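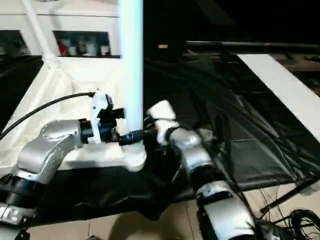 Dark blue handle with a thin orange accent, at the white table. Open shelves behind, black sheet to the right.

Poka Handles – read me first

Welcome! Poka is a set of 460 short clips of everyday handled things being picked up, turned over, passed across and put back. We love this stuff, and we hope you'll find plenty in it to enjoy too.

What's in it
200 clips at the white table
200 clips at the shelves
60 clips of mixed tidying, moving between the two

Each clip has a one-line note in plain words, saying what the thing is, its main colour and where it ended up. If we weren't sure what to call something, the note just says "handle" or "container" – please leave those as they are.

Favourites
Mercedes Ticona wrote the notes for the little bottles and they're a joy to read. Start with the first 100 shelf clips if you only have an afternoon!

Known problems
Glossy white things wash out under the bright light. Dark things laid on the black plastic can be hard to find. "Grey" and "silver" got mixed up in the August notes, and Senan Tierney is still working through them.

Changes
7/11/24 – colour names now spelled the same way throughout, two doubled notes removed.

Corrections are very welcome. Send them to Hilkka Ruotsalainen with the clip number in the subject line.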